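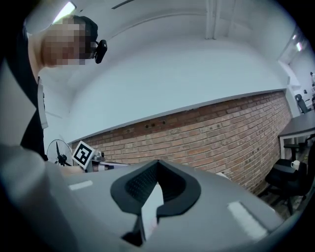

Warkgate workshop keeps its brick wall

The old ground floor workroom at Warkgate will keep its brick wall, the owners of the building have confirmed. An earlier plan was to cover the lower part with the same smooth finish as the rest of the room, but after many requests from the people who rent space there, the bricks will stay open.

The wall will be cleaned by Yazıcı, a small building firm from the next street. The firm will brush the bricks by hand and repair the mortar where it has become weak. The long white ledge above the bricks gets a new coat of paint, and so do the pipes. The work should take 6 days and will be done in July, when the room is less used.

Heat is the other subject. Last summer, tenants complained that the air in the afternoon was hard to support, even with a fan running. The owners now promise 2 new windows that can be opened, on the side of Prasska Lane. The price for these is 398 euros each, and the cleaning of the wall costs 260 euros.

During the work, tenants can use the upper room – the key is at the Plivow café, every morning from eight. Bigger tables have to remain downstairs and will be covered.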